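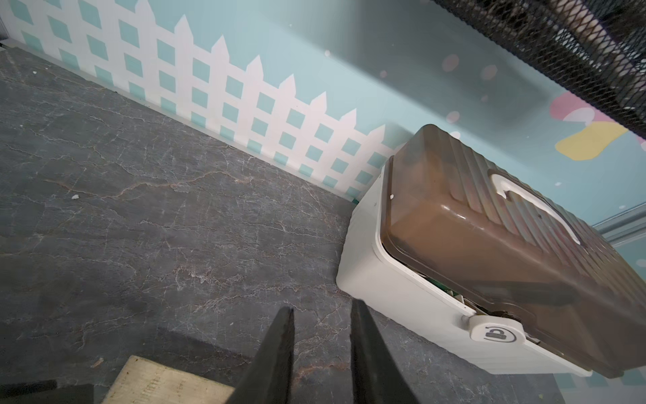 Closing and Locking Your Storage Box

We know you're eager to fill it up, but do take a moment with the lid first - it goes much more smoothly once you've tried it empty.

1. Stand the box on a flat, level surface with the knob facing you.
2. Lower the brown lid onto the white base and press down gently along all four sides.
3. Turn the knob on the front, following the curved arrow by the little padlock, until it stops. 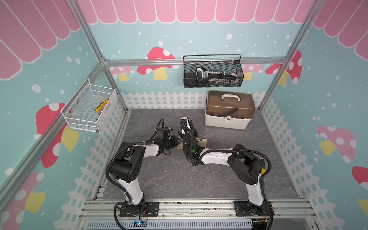
4. Give the lid a light tug before you lift the box by its handle.

Note: You can see a bit through the lid, so keep the things you reach for most often near the top.

Caution: Please don't force the knob! If it feels stiff, take the lid off, set it back on and try again.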